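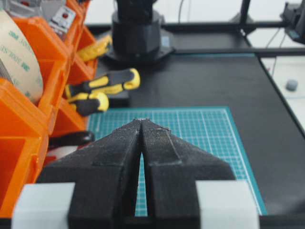 Workshop & Small Assembly > Bench Layout and Storage

Thread: Open-front bins on the bench or on the wall?

kerf_and_shim
Posts: 500

I am re-laying the assembly bench and want opinions before I drill anything. The black top stays. The teal cutting mat with the white measurement grid stays in the middle. Orange open-front bins are stacked to the left of the mat. One of the upper ones has the 3M 300LSE double-sided tape in it, on the big roll.

Work is mostly extrusion frames for the Woltident enclosure job. Every frame takes corner brackets, fasteners and in some places tape. I reach left for all of it.

The question is whether to keep the bins on the bench or hang them on a louvered panel behind it. Panel is a Draltden, steel, already in the building.

tolerance_stack
Wall. Anything on the bench that isn't being worked on is in the way. Hang the bins and you get the whole left end back.

nutplate
Disagree for brackets. Cast brackets are heavy for their size, and a full bin on a louvered panel gets lifted off its lip when you dig in it. I had one come down on a glass plate. Light stuff on the wall, metal on the bench.

tolerance_stack
Then the bin was overfilled. Load rating is printed on most panels. Read it.

nutplate
It was under the rating. The rating is a static load. Digging is not static.

kerf_and_shim
For reference, the bracket bin: 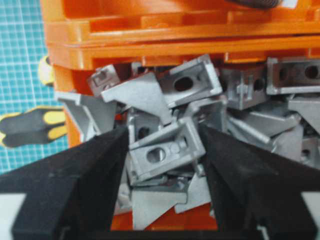 Corner brackets, cast, slotted or round holes. Not sorted.

The lot is 2,000 pieces. The bin gets topped up from the carton under the bench whenever it runs low.

millscale
Two separate problems there. Location is one. The other is that you're storing an oriented part in a heap. Gusseted angles don't nest when dumped. The gusset of one goes under the face of the next and you end up pulling several out to get one. A smaller fill fixes most of it. Keep one layer or two in the bin, refill more often.

kerf_and_shim
Refilling more often means more trips under the bench.

millscale
Yes. Put the carton at knee height on a shelf and it stops being a trip.

burr_side_down
I would not bother orienting them. I tried standing brackets in rows in a divided tray for a run at Husalport. Loading the tray took longer than the picking ever did. A heap is fine for a part you can recognize by feel. What matters is the lip. With an open front and an angled lip you can rake a part forward and pick it off the edge. If the heap is above the lip, you lose that and parts walk out onto the bench.

tolerance_stack
Rows in a tray make sense if you count kits. If there are 12 pockets and one is empty, you know a bracket was missed. A heap tells you nothing.

burr_side_down
So does the frame. A corner without a bracket is visible.

tolerance_stack
Not on the inside corners after the panels are on.

nutplate
Separate point, the tape. Move it out of the bins. It's an adhesive with a liner, and metal parts shed fines and sometimes casting dust. The edge of the roll picks that up, and then you have grit along both sides of the bond line. Mine lives flat in a lidded box with a sheet of release paper on each face.

kerf_and_shim
The tape has its own bin. No metal in it.

nutplate
Open-front bin, in a stack, with brackets being handled on the same bench. Dust travels. Do a test. Cut a strip, peel the liner and look at the edges with a loupe.

millscale
I'd second a closed box, mainly for sunlight and temperature. I doubt the dust does much on a bond that wide. Check the data sheet for storage conditions and go by that.

sfeir_user
On the wall panel question: I run the Sfeir tilt bins on a rail at the back of the bench, low enough that the bottom row rests on the top. The rail only stops them tipping, the bench takes the weight. You still lose the depth of a bin but gain everything above it. If you have a rear rail already, it's 4 screws and a strip of flat bar.

kerf_and_shim
There is a horizontal black metal rail at the back. I had not considered using it for that. Reach would be longer than it is now, across the mat.

sfeir_user
Then turn the mat. Long side toward you, bins behind it.

burr_side_down
Reaching over a cutting mat with a knife on it is worse than reaching left. Leave the bins where they are.

tolerance_stack
Put the knife away first.

kerf_and_shim
Plan for now: bracket bin stays on the left and gets filled to below the lip. Carton goes on a shelf at knee height. Tape goes in a lidded box. Fasteners go on the Draltden panel since they are light. I will leave the rear rail alone until the Woltident frames are out.

nutplate
Check what your fasteners weigh before you call them light. A bin of M8 is not.

kerf_and_shim
M5 and under. M8 stays on the bench.

millscale
Post the shelf height when you have it. I'm setting up a similar bench in December and would like a number.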